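Lucienne Besson
2025-02-24

Thread on whether machines can do chores yet, household and shop floor. I've been keeping notes on this since August, mostly on towels, crates and cups, and people keep asking me for a yes or no.

Short version: some chores, in some rooms, if someone else does the awkward part first.

The question is usually put badly. "Can it fold a towel" has been answered yes for years. "Can it fold the towel that is currently inside out under the bath mat, and then put it in the airing cupboard" is the chore.

I score a chore as done when a person who walks in afterwards has nothing left to do. Cup in the rack counts. Cup next to the rack does not. Cup in the rack with tea still in it does not either.

Shop floor first. At the Bevside unit, Navwood had an arm moving parts from a tote to a tray. Parts all the same, tote always in the same spot. It ran a full shift with 2 stops, both caused by a label that had come loose and stuck to the tray.

Same arm, mixed tote, 20 kinds of part. Stops went up to 60 over the same shift. A person stood next to it clearing them. The person could have done the tote and had time for lunch.

That gap is most of what I have to say. Sameness is what these machines run on, and a factory can buy sameness. It can bolt the tray down. A kitchen in Kurnendale with two children in it can't.

On household work, the hand matters more than people expect. Most demonstrations use two fingers. Two soft fingers will pick up a sponge, a mug by the handle, a sock, a packet of rice. They are poor at fitted sheets and anything that has to be turned over while it is being held.

A lot of current work on this is done with the gripper in a person's hand. The person does the chore through the gripper, and the learning comes later. Useful side effect: you find out very quickly which chores two fingers can't do, with the arm and its software out of the argument.
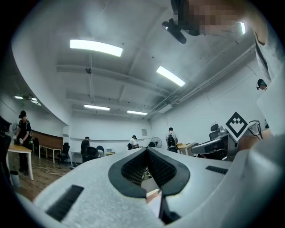 Hand-held gripper with black foam finger pads. Marker board on the right, desks and people further back.

If you get the chance to use one, try to open a zip with it. Then a bin bag. I managed the zip on the third go and gave up on the bag. My own brain was doing the planning, so whatever failed there was down to the hand and me.

Soft pads help with grip and hurt with edges. A foam pad closes nicely round a mug handle. It will not get under a coin, a bank card or a flat plate on a flat table. People drag such things to the edge of the table and pick them up there. So can a machine, if it has been shown that.

Lighting. Even white ceiling light is kind to cameras. Evening light through a kitchen window, with a wet steel sink below it, is unkind. I have yet to see a published success rate with a column for time of day.

Someone asked about Barrera, the countertop unit. I had it for 3 weeks. It loads cutlery into a basket well, if the cutlery is already on its mat. Putting cutlery on the mat takes me as long as putting it in the basket.

It also declined to touch wooden spoons. The manual says to keep them out of the work area. I have a lot of wooden spoons.

Recovery is the part I would look at before anything else. Watch what happens after a drop. A person picks the thing up without noticing they have done so. Most of the systems I've watched either carry on as if they were still holding it or stop and wait.

A few now look down, find it and try again. That is the largest change I have in my notes since August, and it gets less attention than backflips.

Where I'd spend money today: sorting with known parts, feeding a machine, moving full crates between fixed points, floor cleaning. Where I wouldn't: laundry from basket to drawer, clearing a table after a meal, anything with a pet nearby.

Things I'd like reported with every video: number of attempts, who set the objects out, whether anyone reset the room between takes, playback speed. Four lines of text would do.

Next set of notes is on bed-making. Early result: pillowcases are harder than duvets. Replies open if you have run anything similar, failures especially.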